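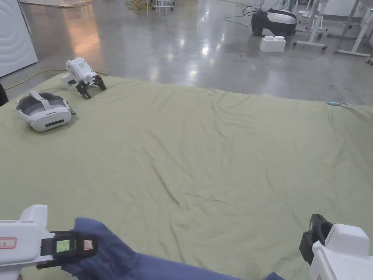
Jullel Textile Notes, No. 9

COVERS FOR SORTING AND FOLDING SURFACES

Members who handle dark garments have asked for guidance on the color and finish of the cover cloth. The sorting area now uses a pale sage green sheet, and navy and dark blue pieces are worked directly on top of it. The remarks that follow apply to any plain cover of similar tone.

Color. A pale cover gives a clear outline to dark cloth. Edges, hems and turned corners can be found without lifting the piece. White gives a stronger outline but shows every stray fiber and is tiring under overhead light. Mid-gray hides lint and also hides the edges of navy and black items. Pale green falls between the two and is the shade we recommend for mixed loads.

Creases. Soft wrinkles in the cover, such as those now running across the green sheet, do not matter for sorting. They matter for folding. A ridge under a single layer of thin cloth can be mistaken for a fold in the piece itself, and a second fold made against it will be off square. Smooth the cover from the center outward before folding starts. Do not pull from one corner, as this sets a diagonal wrinkle that returns each time the cover is disturbed. If the cover has been stored folded, press it along the old fold lines first.

Weight. Light covers travel with the work. When a piece is dragged, the cover drags too, and creases collect at the far side. The Fondier sheeting listed under stock number 849 is light and needs fixing at the edges. The Delorme cloth, at 400 grams per square meter, stays down without clips but takes longer to dry after washing.

Lifting. Pick up a crumpled piece at one point and let the rest hang before setting it down again. Two points held too close together will trap a fold between them. Where the piece has a finished edge, work along that edge until a corner is reached.

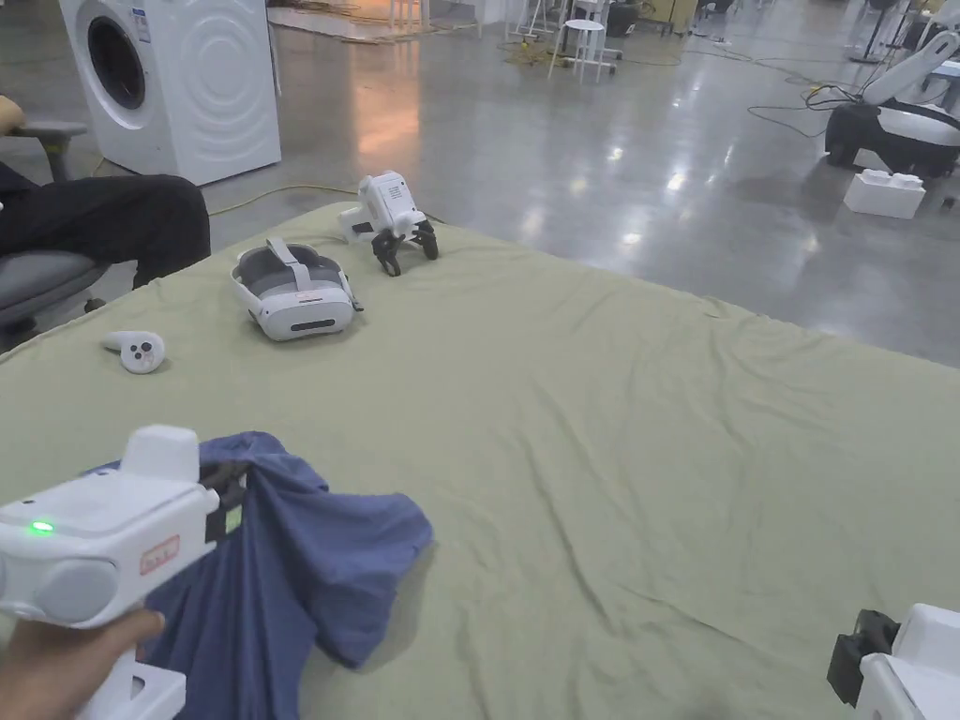 Ovidiu Coman writes that the advice on smoothing should go further. He found that a cover washed with fabric softener slid under dark cotton no matter how it was laid, and that 2 washes without softener restored the grip. He also objects to the recommendation of pale green for wool, which in his experience sheds enough dark fiber to make the cover look dirty within a morning. He keeps a separate gray cover for wool and accepts the weaker outline.

The point about softener is taken and will be added to the care sheet. Samples of the Serkine cover arrive in September. Results on shrinkage will be printed once the samples have been washed and measured.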